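Small Caps, Long Drives: Abelardo Benítez on Frontier Stocks

Abelardo Benítez has spent most of his working life looking for listed companies in places where the annual meeting fits around one table. He runs Drarnance, a small fund with 30 holdings, and he was just back from Slovakia when we spoke. He was in a terrific mood.

"I love these markets," he told me before I had my notebook open. "You can ring up a finance director and he picks up the phone himself! Try that with a big bank."

His favorite right now is Kuruc, a dairy processor he first bought in September, when the shares hardly traded. He drove 332 kilometers to see the plant and stayed for lunch, then for dinner. The margins had been climbing for four years and the stock still sold at less than book value. 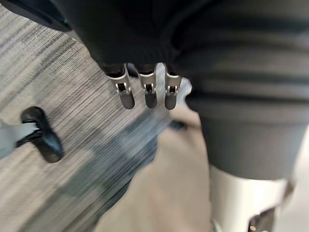
How do you get out of a stock that barely trades?

Slowly, and in small pieces. Benítez assumes it will take him months to sell any position, so he never puts in money that his investors might want back in a hurry.

"People look at the daily volume and run away," he said. "Fine by me, that's how I get my price. But you have to mean it when you say long term. I once took 206 days to sell out of Enomis, a little freight company, and I was grinning the whole way because it kept going up while I sold."

Currency is the part he worries about most. He doesn't hedge (too expensive for the smaller ones, he says) and prefers exporters that earn in euros or dollars. He also reads the local papers with a dictionary beside him, and he got quite carried away telling me about a bond prospectus he had worked through on a train, footnotes and all.

Next on his list is Drirneo, a seed company that may list its shares this year. He has read the draft accounts twice and wants to see the debt come down first. 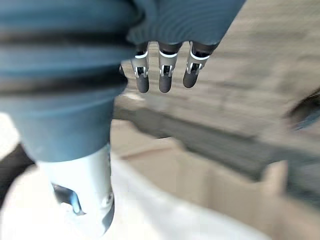

Tatiana Hrnčiar thinks he is too relaxed about governance, and told me that a friendly lunch with the founder is worth very little to a minority shareholder once the founder decides to take the company private.

Benítez laughed when I passed this on. "She's right, and it has happened to me! Now I read the bylaws before I book the trip."

He is off again next month, with two brewery visits already in the diary.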